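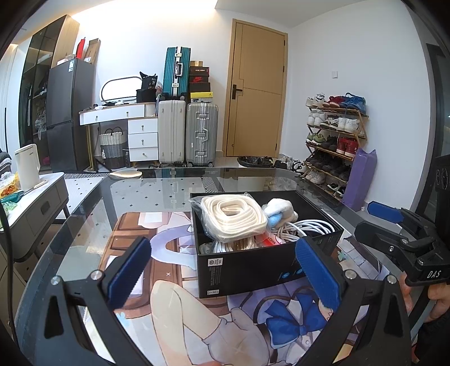 Home News Reviews Workshop Features Subscribe

Hand-held grippers are sold on the promise that any room can serve as a test cell. Janunine asked Iñaki Pacheco to compare two pad sets in a flat, using household goods and no fixtures. Both sets fit the same black jaws. The Parkalis pad is smooth silicone. The Teoh pad is blue and ridged, and costs more.

The test was plain. An operator holds a gripper in each hand and unpacks a cardboard box on a glass-topped table, one item at a time. Rope in a plastic bag, tangled cables and a plush item were chosen because each defeats a pad in its own way. Bagged goods slide. Cables slip out sideways under light load. Plush hides the point of contact from the camera.

Pacheco logged 3194 grasps, of which 3000 were kept after sorting. On bagged items the ridged pad needed a second attempt 425 times, against 500 for the smooth one. On cables the gap was wider, provided the ridges ran across the cable. With the ridges in line, the two pads were hard to tell apart.

The glass caused more trouble than the goods. Reflections upset the tracking at low angles, and a printed mat beneath the surface helped only in part. Pacheco now runs the Sota controller with its exposure locked and takes the first reading at noon.

Pad wear was not measured. The smooth set picked up lint by Friday and had to be wiped between runs. A longer trial, with both sets on new jaws, is planned for April.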